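Projet Lashari : inventaire et conservation des parements en pierre du bâtiment Fleltitz
Rapport d'avancement intermédiaire remis à la fondation Ernero
État au 22 janvier

1. Objet et périmètre

Le présent rapport rend compte de l'exécution de la deuxième tranche du projet Lashari. La convention de financement prévoit l'inventaire des parements et des plans horizontaux en pierre du bâtiment Fleltitz, la constitution d'une base documentaire et la rédaction d'un cahier des charges pour les interventions de conservation. Les travaux de restauration proprement dits n'entrent pas dans le périmètre.

Le périmètre physique n'a pas été modifié depuis le dernier rapport. Il comprend le hall, les deux escaliers, la galerie du premier étage et les anciens guichets. Les locaux techniques du sous-sol restent exclus, conformément à l'avenant signé à l'ouverture de la tranche.

2. Avancement de l'inventaire

L'inventaire compte 2 959 éléments, numérotés par travée puis par assise. Chaque élément fait l'objet d'une fiche comportant les dimensions, la nature présumée de la pierre, le mode de fixation lorsqu'il est observable, l'état de surface et un code d'altération. À la date du rapport, 855 fiches restent à valider. Elles concernent pour l'essentiel l'escalier nord, dont l'accès a été restreint pendant le remplacement du garde-corps.

La validation est effectuée par double lecture. En cas de désaccord sur le code d'altération, l'élément est réexaminé sur place sous éclairage rasant. Les divergences portent surtout sur la distinction entre veine naturelle et fissure colmatée, difficile à établir sur les marbres à réseau dense. La grille de lecture a été complétée en conséquence : une discontinuité n'est codée comme fissure que si elle présente un désaffleur perceptible, une perte de matière ou une réponse différente à l'humidification.

3. Base documentaire

La base est hébergée sur la plateforme Wastus. Le schéma de données est stabilisé et les fiches validées y sont versées en continu. L'import des plans de calepinage a nécessité une reprise manuelle, les plans anciens utilisant deux systèmes de numérotation incompatibles. Une table de correspondance a été établie et jointe à la base.

Les fonctions de recherche par type de pierre et par code d'altération sont opérationnelles. L'export au format tabulaire fonctionne, mais les caractères accentués des champs libres sont mal restitués dans certains tableurs. L'anomalie a été signalée au prestataire. La consultation hors connexion, demandée par l'exploitant du bâtiment, sera livrée avec la version suivante.

Le vocabulaire descriptif a été révisé. Les termes de couleur trop larges (« gris », « brun ») sont désormais accompagnés d'une indication sur la densité et la teinte du veinage. Un glossaire illustré est en cours de mise en page.

4. Essais de nettoyage

Les essais ont porté sur 5 zones témoins de la galerie, choisies hors des circulations principales. Trois protocoles ont été comparés : eau déminéralisée appliquée à l'éponge, compresse de pulpe de cellulose et gel aqueux à pH neutre. La brillance a été mesurée avant application et après séchage complet.

Les compresses donnent le résultat le plus régulier sur les dépôts gras anciens, au prix d'un temps de pose long. Le gel laisse sur deux zones un léger voile, éliminé par un rinçage supplémentaire. L'eau seule est insuffisante dès que le dépôt contient de la cire. Aucun protocole n'est recommandé à ce stade pour les surfaces ayant reçu un bouche-pores, dont la composition doit encore être analysée.

5. Situation budgétaire

Les dépenses de personnel sont conformes au prévisionnel. Le poste « analyses » présente un dépassement pouvant atteindre 3 000 euros, lié aux prélèvements complémentaires sur les bouche-pores. Il est proposé de le compenser par un transfert depuis le poste « déplacements », sous-consommé. Ce transfert reste sous le seuil soumis à accord préalable ; il est signalé ici pour information.

6. Écarts et risques

Le retard de validation sur l'escalier nord est le seul écart notable. Il n'affecte pas la date de remise du cahier des charges tant que l'accès est maintenu sans nouvelle interruption. Le second point de vigilance concerne le délai du laboratoire, qui n'a pas encore confirmé la date de restitution des analyses.

7. Prochaines étapes

Achèvement de la double lecture et clôture de l'inventaire.
Réception des analyses et choix du protocole de nettoyage.
Remise en mars du cahier des charges provisoire et du glossaire.
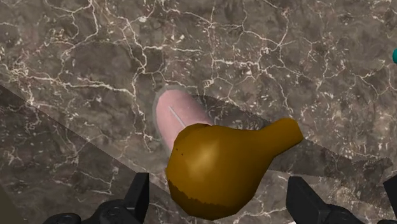
Fig. 1. Marbre poli gris-brun à réseau dense de veines blanches et crème (rendu de synthèse).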